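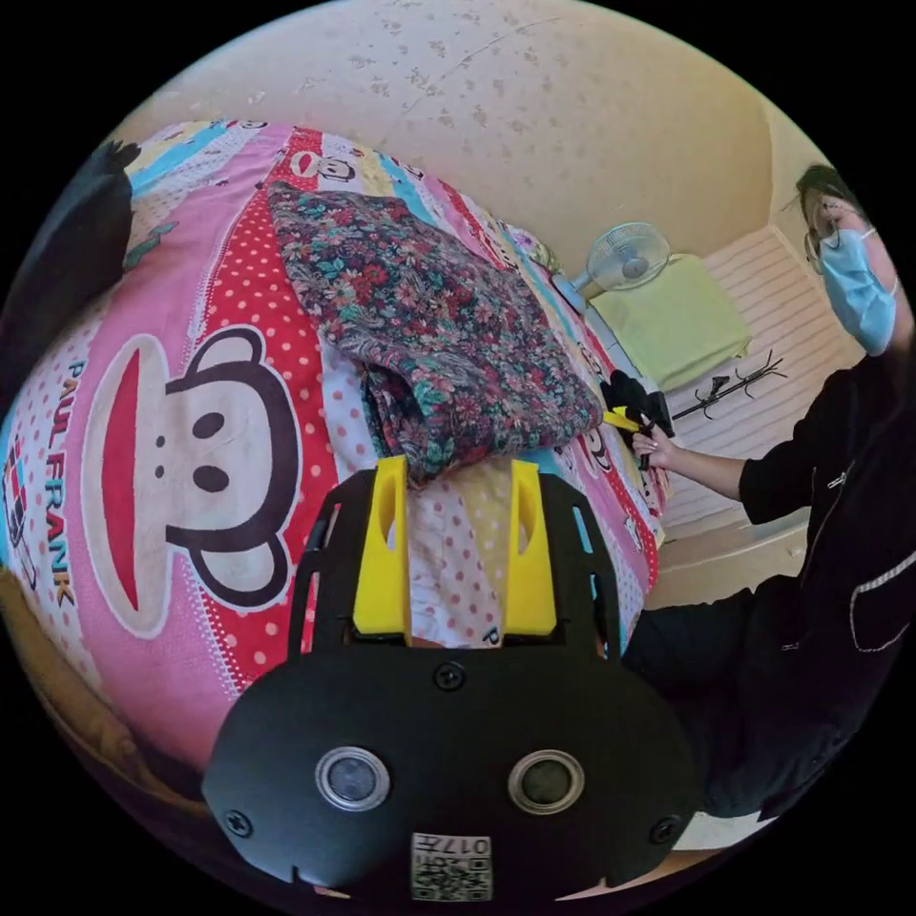
Section 4 is where you finally get to fold things, and I know most of you skipped straight to it, so let me slow you down for a page. I'm assuming the Kovura kit is charged, both grippers are paired and you've done the finger check in section 3. What we're collecting is two-handed folding, one gripper per hand, and every run you record becomes an example the Drumon model learns from. Pick a surface you'd really fold laundry on at home. A bed with a loud striped bedspread and cartoon monkeys all over it is great, and a dark floral garment on top of it is great too, because the learner needs busy backgrounds as much as it needs plain ones (we already have loads of grey tables, thanks very much).

4.1 Before you record

1. Clear enough of the bed to lay one item out flat. You don't have to strip it or tidy the rest of the room.
2. Turn on the ceiling light and leave it on for the whole session. Don't switch lamps halfway.
3. Open Jisari on your phone, choose Fold -- Soft Items, and type in a session name. Mine are all things like "bed floral 2" and that's fine.
4. Set the target. A full session is 59 runs. If you run out of steam, stop and save what you've got.
5. Hold both grippers still over the bed until each one beeps.

Note: if only one beeps, put both down, wait for the lights to go out and start again from step 5. Don't start folding with one gripper recording. Jisari will let you, and the whole run gets binned later.

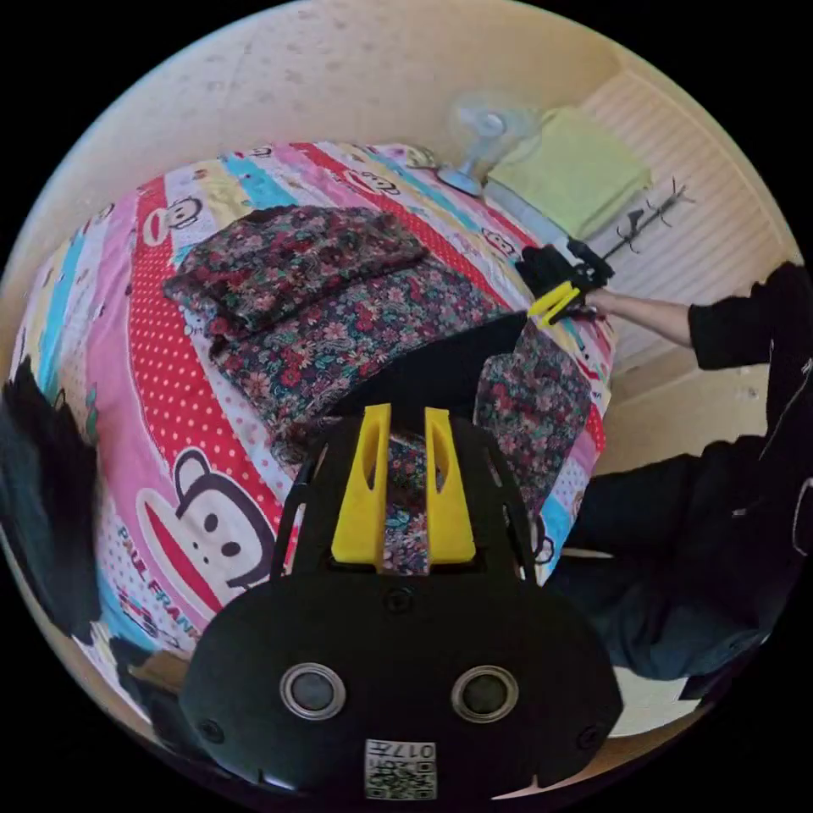
Written by Olumide Ogunleye
Set-up guide, Kovura hand-held kit
Last updated April 17, 2026

4.2 Recording a fold

Okay, the fun bit! Work at the speed you'd use if you were explaining the fold to a kid. Too quick and the cloth blurs, too slow and you get this odd floaty motion that the model copies faithfully.

1. Drop the item on the bed any old way. Don't pre-arrange it.
2. Squeeze the trigger on one gripper and take a corner. Get the fabric well between the yellow fingers, past the tips.
3. Lift with that hand and go looking for the next corner with the other.
4. Spread, lay down, let go. Open the fingers all the way before you pull back or you'll drag the fold out with you.
5. Fold in half, then in half again. Smooth it with closed fingers if it needs it.
6. Bring both grippers up off the bed and press the end button.

Caution: keep your own fingers out of it. I mean this for the data (bare hands poking into a run confuse the labelling) and also for your skin, as the Visser springs pinch harder than you'd think. Long hair tied back, please, and dangly sleeves rolled up.

If you fumble a grab, carry on. Re-grabs are useful and I'd like more of them. What I don't want is a run where you gave up and fixed it by hand off to the side.

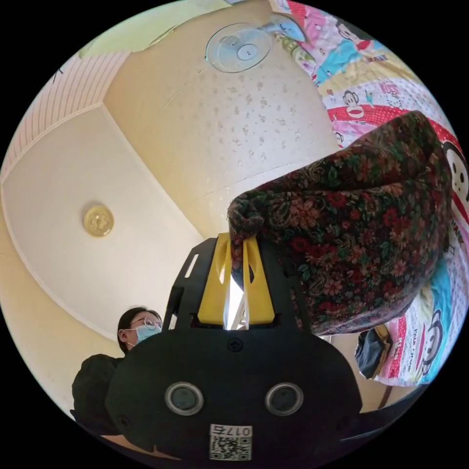 Thick items need a bit more patience. Anything padded bunches up at the grip and wants to roll back on itself, so take a smaller bite at the corner and keep the other hand underneath to share the weight. If the fingers start to slip, set the item down and go again from step 2 in the same run. You can record up to 160 seconds before Jisari cuts you off, and a heavy blanket will use nearly 100 of that on a bad day. Last August we had a shorter limit and I lost a lot of lovely quilt folds to it, so if your app still stops early, update it.

Another thing about heavy stuff -- your wrists will tilt without you noticing, and the view goes off to the ceiling. A moment of that is fine. If you find you're doing it all the way through, stand closer or kneel up on something.

4.3 Twisted cloth

Do a few runs that start in a mess. Grab the item in the middle, give it a half turn, let it fall and then sort it out as part of the run. Tag these as "twist" in Jisari before you press end. You can't add the tag afterwards, sorry, I've asked. 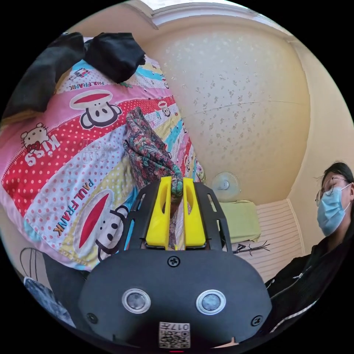 Fig. 4-4. Floral cloth twisted between the closed fingers.

When you're untwisting, hold one end still and let the other gripper do the travelling. Moving both at once usually winds it tighter.

4.4 Saving and uploading

1. Press Finish in Jisari and wait for the run list.
2. Delete any run where a gripper dropped out (marked in orange).
3. Plug both grippers into the dock.
4. Tap Send. Keep the phone awake and on wi-fi.

Note: don't clear the grippers until the list shows a tick beside every run. If one's stuck, unplug that gripper, plug it back in and tap Send again. Problems with the dock itself are in section 6.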